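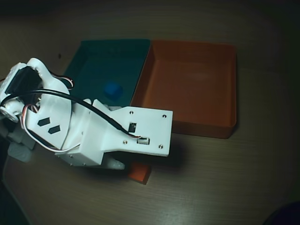

A robot arm at work on a sorting job: two trays, one ball, one block.

Search this site Enter keywords Go

Robot butler still some way off, Bovcombe crowd told

March 11, 2020

Anyone hoping to hand over the laundry this year may want to hang on to the basket. The household robot is coming along, an audience at the Bovcombe library heard, and at the moment it is coming along by putting coloured things in coloured trays.

Jeanine Dierckx and Thijs De Bruijn of Tresis, a small workshop in Arnmont, have spent the winter finding out which chores a cheap, 3D-printed arm can be trusted with. The list is short. Over 100 tries at tidying small blocks into a tray, their arm managed a respectable 69. The other 31 ended up on the floor, on the wrong side of the table or, in one case, in De Bruijn's tea.

"My daughter is five and she's quicker," Dierckx said. "But she wants to be paid."

Socks were attempted in March and abandoned the same afternoon. Cutlery went better until the spoons. De Bruijn said a hobby arm has little sense of how hard it is squeezing, so a block is a kind thing to ask it to pick up and a ripe tomato is not.

Shop work may come first. Chuang, the hardware store on the main street, has offered the pair a bench and a bin of mixed screws, and reckons there are 1,000 in there that no member of staff has ever volunteered to sort. The arm has not been told.

Asked when a machine might empty a dishwasher in an ordinary kitchen, Dierckx wanted to know whose dishwasher, and whether the plates were good ones.

The next talk is on bread.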